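Skorndale hand-held gripper pair - first month with it
Forum > Data collection and teleop > Hardware reviews

gantry_moth
Posted in January

We've had the Skorndale two-hand kit since the start of the month and I promised a write-up, so this is it. I love this thing! Two hand-held grippers, marker cubes, software license, 699 for the pair. We came from a Kemia single, and going back to one hand would feel like tying my shoes with my elbow.

The soft finger pads are the best part. They have a honeycomb texture on the inner face and they hold thin flat stuff that our old hard jaws used to spit out.

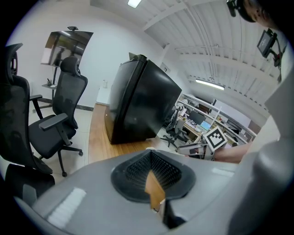
Flat tan piece held in the soft pad, second gripper at right.

Our first task set was all tabletop - cups, bowls, spoons, small bottles. I logged 240 takes and kept the ones where tracking never dropped. Spoons are still the hard one. Come in too flat and you just push the handle along the table, so I tip my wrist more than feels natural (you get used to it, mostly).
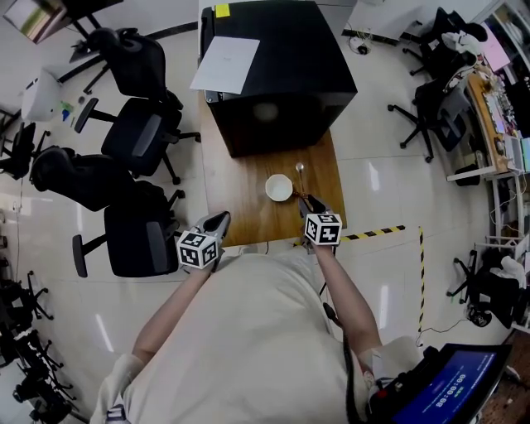
torque_pudding
Replied 9:40 pm

Glad you like yours, but I sent mine back. The Guerreiro set is 548 and tracks just as well for me. What are you paying the extra for, the pads? Those wear out. And how many of your 240 takes did you throw away?

gantry_moth
Replied 10:15 pm

Fair question! I tossed 87, nearly all from the first two days when I kept turning the cubes away from the cameras. That was my technique and I'll own it. No wear on the pads so far, but ask me again in the spring. Starting position made the biggest difference for us. Both grippers out front, cubes facing up, a short pause, then go.
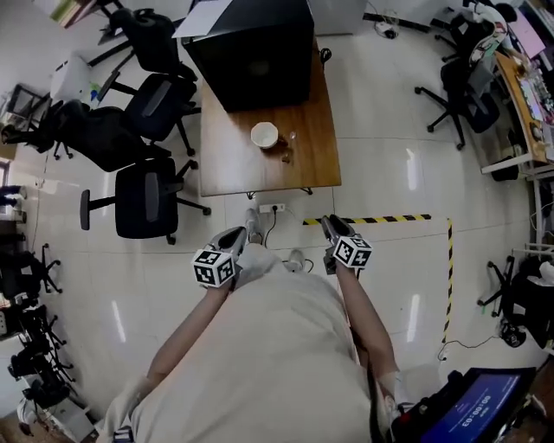 I also stopped rushing between takes, and my shoulders thanked me. The weight is fine for an hour and then it isn't.

brorisdale_fan
Replied 10:52 pm

Disagree on the price talk, torque. Spare pads are cheap and they swap in a minute. My gripe is the manual - the calibration chapter skips a step and I lost an evening to it. Does the Brorisdale mount fit the new handle?

gantry_moth
Replied 11:05 pm

It does, but you need the longer screws. And yes, that chapter is rough. I'll type up my calibration notes and post them in the setup thread.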